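Corner: tidying software, in pictures
August 2025

Welcome to the gallery for Corner, which is our name for the bit of software that decides where household things ought to go and then works out how two arms might put them there. We have been at it since April, when Knut Sauerland wrote the first planner over a long weekend, and people keep asking what it looks like when it is running, so I've finally sat down and put a few pictures up. I'm afraid I have gone on a bit underneath them.

The shoe rack 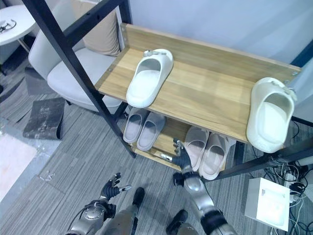

Footwear was Knut's choice, and I grumbled at the time, but he was right. A slipper has a front and a back, a left and a right, and a partner it ought to be standing next to, so the planner has to think about pairs before it thinks about anything else. In the first version every shoe was its own separate job, with its own goal and its own score, and the software was perfectly content to give one shoe a lovely spot and leave its partner wherever there was room. Now a pair is a single goal with two halves, and the second half isn't allowed to drift away from the first.

The shelf edge gets its own rule too. Anything that hangs over it is marked as urgent and goes to the top of the list, ahead of whatever the planner was fancying next.

At the table

Close work is handed over to Arkberg, our hand controller, which runs its loop 1000 times a second and has very little patience with the rest of us. The planner tells it where the fingertips should be and Arkberg sorts out the joints. Clear plastic is still hard going for the depth estimates, I must say, as they like to look straight through a tub and report the table underneath. The wrist view helps a good deal, and Chukwu (that's the perception side) now trusts the rim of a container and treats the middle as a guess.
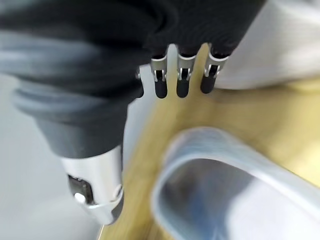 Back to the shelves

Purnley is the newest piece and my own favourite. It replays any run from its logs, so you can stop at the moment a plan was chosen and see all the ones it turned down, with their costs beside them. Last month it showed us that the arm was swinging the wrist through 90 degrees before every reach, all thanks to a sign error in one of my own files, and I have been bringing in the biscuits ever since.

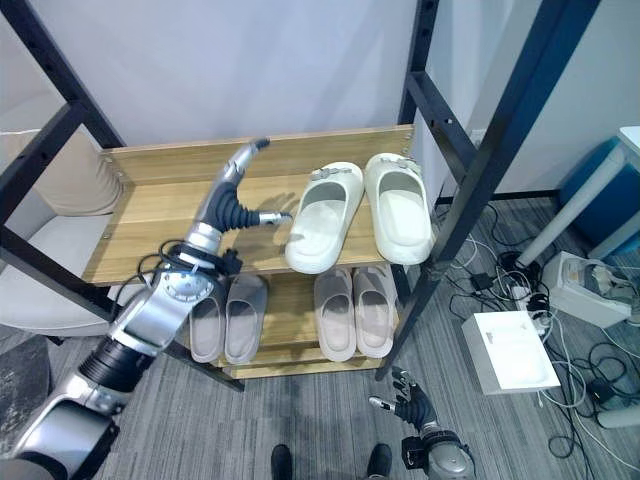

Hand over the top shelf, beside the white slides. Two more pairs below.

Knut is rewriting the part that shares jobs between the two arms, so more pictures when that has settled down. If you'd like the Purnley log format, do drop us a line and I'll send over the notes, such as they are.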